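Medve opens budget consultation for humanoid part-handling cells

Kornport, 2025-10-29 – Medve, a supplier of automation services for small and medium manufacturers, announces the opening of its planning program for companies that want to buy or rent a humanoid robot for part handling. The program is named Matance, and it is offered first to customers in the Kornport and Rurnham areas. Companies can register from today.

Many of our customers have asked the same question in the last year: how much money must we put in the budget, and for what? The price of the robot is easy to find. The other costs are more difficult, and they often arrive after the contract is signed. Matance was made to put these costs on paper before the order.

In September, Medve sent a questionnaire to manufacturers in the region and received 151 complete answers. Most of the companies that answered had a line for the machine in their budget, but many had no line for spare hands, for training of the staff, or for the hours of data collection that a new task needs. Several of them wrote that they had to ask for additional money in the first year.

"A buyer looks first at the robot, and I understand this very well," says Virgil Rusu, head of planning at Medve. "But the robot will stand next to a shelf, a bin and a person, and all of these have to be in the plan too. We prefer to have this discussion early, even if the customer then decides to wait one more year."

What the program includes

Each participating company receives a site visit of one day, a written list of tasks that are suitable for the robot, and a budget plan for three years. The plan has separate lines for purchase or rent, hands and wrist cameras, containers and shelving, floor preparation, electricity, training and service. Where a simpler solution is cheaper, for example a fixed arm or a conveyor, the plan says so and gives the price for comparison.

The fee for the basic plan is 1,356 euros. A plan with a second site visit costs 1,534 euros. Additional tasks can be added later for 189 euros per task. All prices are without tax, and the fee is deducted from the invoice if the customer orders a cell from Medve in the same budget year.

The work at hand

The first task in the Matance catalog is the handling of curved plastic-type covers between a shelf and a bin. It is a modest task, but it appears in many workshops, and it is a good basis for calculating. The covers are glossy and have a ridge, so the choice of the hand has a strong influence on the total price.

Work with black molded parts at the yellow shelving:
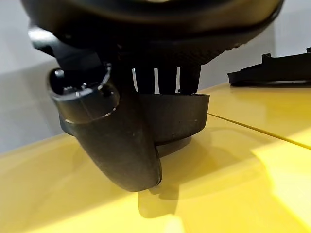
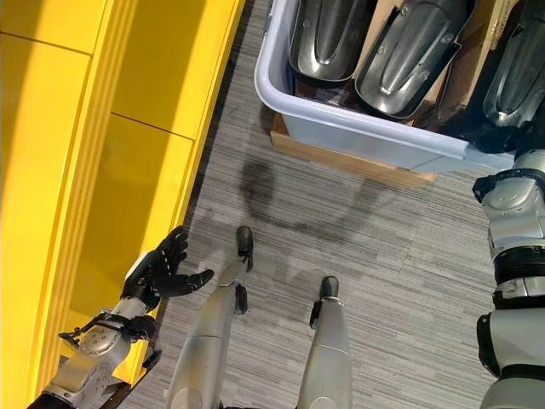
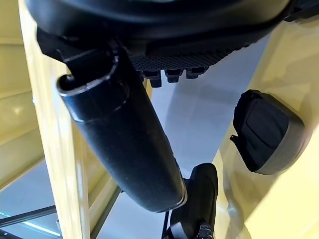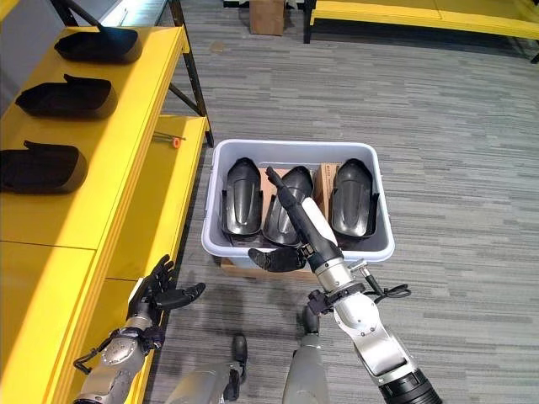
Equipment to plan before ordering

Medve recommends that buyers check the following points with their own production and finance departments:

Hands. A hand with five fingers costs more than a simple gripper and has more parts that wear. The budget should contain at least one spare hand for each robot.

Cameras. A view from the head and a view from the wrist show different things. If both are wanted, both have to be ordered, together with the storage for the recordings.

Bins and shelves. Standard containers are usually sufficient. Their height and position should be decided before the training starts – a later change can mean that a part of the training must be repeated.

Time of the staff. One employee who knows the parts well should be available during the first weeks. This time is a real cost and belongs in the plan.

Registration

Registration is open to all manufacturing companies, also to those that have no automation today. Interested companies can write to the Medve planning office in Kornport and should include a short description of the task, the number of shifts and the planned budget year. Site visits in Rurnham are arranged by the same office. The first plans will be delivered before the end of the winter.

Press contact: Virgil Rusu, Medve, Kornport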